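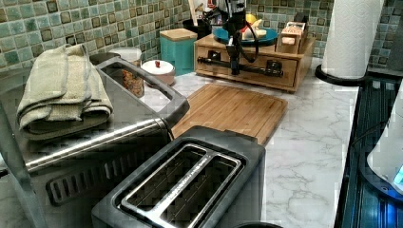

By Deirdre Ó Conaill

The kitchen cell has a new upkeep routine as of June, and everyone who books time on it should know the basics.

The arm hangs from above and works over the marble counter, with the toaster oven on one side and the paper towels on the other. Volkan Canpolat changed the gripper pads and reset the zero position on all joints. Pads now get replaced every 249 hours. Spares are in the Grilach cabinet, second shelf.

Before a run, home the arm with the drawer of the wooden organizer shut. Check that the cables at the side of the column hang in a loop and don't pull when the wrist turns. If they do, stop and re-clip them - don't tape them. Run the first 10 moves at low speed.

Wipe the gripper with a dry cloth when you finish. No sprays near the joints.

The controller log holds 1,000 entries and then writes over the oldest, so copy it to the Zatasard folder before you leave. Faults go to Volkan, with the code and the time of day. He is still waiting on a replacement cable clip from Wovolley.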